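# Recording your first cloth-folding demos with the Breltach hand-held gripper

So I've had the Breltach kit for a few weeks now (I paid for it myself, $463 with the case) and I keep getting emails asking how I set it up, so I'm finally writing it all down. I'm using it for fabric, which is a pretty mean first test for any gripper! If you're picking up blocks or cups, you can skip half of this.

## What you need

- the Breltach gripper with its charged battery pack
- the Nasent recorder app on a laptop
- a microSD card (I use the big one, the small one that ships with it fills up fast)
- thin gloves, if you like them
- one big plain piece of cloth

Start with a plain cloth. I know the printed tablecloth is more fun, but you want to learn the squeeze first and worry about patterns later.

## Step 1: Zero the fingers

Turn it on with the fingers open and hold the side button until it beeps twice. Then close them all the way, slowly, and let go. The app should show 0 when they're touching and 786 when they're wide open. Mine read 771 the first time and I ignored it, and then I had to throw out a whole evening of clips. Don't be me. Do it again until the number is right.

## Step 2: Check the view

Open the preview and hold the gripper over the table at the height you'll work at. You want both fingertips in there. The lens is super wide, so it catches a lot of the room too, and that's fine, but wipe it with a soft cloth before you start (fingerprints look like fog at this distance).

## Step 3: Spread and pinch

Get the sheet up and pull it fairly flat before you go for a fold. With fabric this size I much prefer two people, one keeping the side tight and one working the middle. When there's some tension in it, you can get a nice clean ridge to grab. When it's all floppy the fingers just push it around, and you'll say a few words you don't want on the audio track.
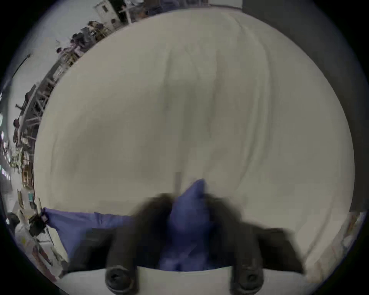 Go slower than feels natural. My early clips were so fast that the app flagged them for blur, and the Nasent docs do say to count to two on every close, which I skipped right past on my first read. Squeeze, wait, lift. Then open up, back off a hand's width and go again.

## Step 4: Cut it into short takes

I do 16 takes per card and then stop for a break. My wrist gets tired before the battery does, if I'm being fair to the battery. Tap the button once to start a take and once to end it, and say the name of the fold out loud so you can sort them later.

The Boltora importer wants 1,000 clips before it'll let you train on their hosted plan. That sounded like a ton to me, but short takes add up quicker than you'd think.

## Is it worth the money?

For me, yes. The grip feels solid, the app has crashed on me only once, and Harish Pant at Nigam (the shop I ordered from) answered my dumb question about the finger pads the same afternoon. My gripes: the strap is stiff, the beep is way too loud, and spare pads are sold in packs of four when you only ever wear out two.

They say a firmware update is coming in April that lets you turn the beep down. I'll redo Step 1 with it once it's out and fix the numbers up there if they change!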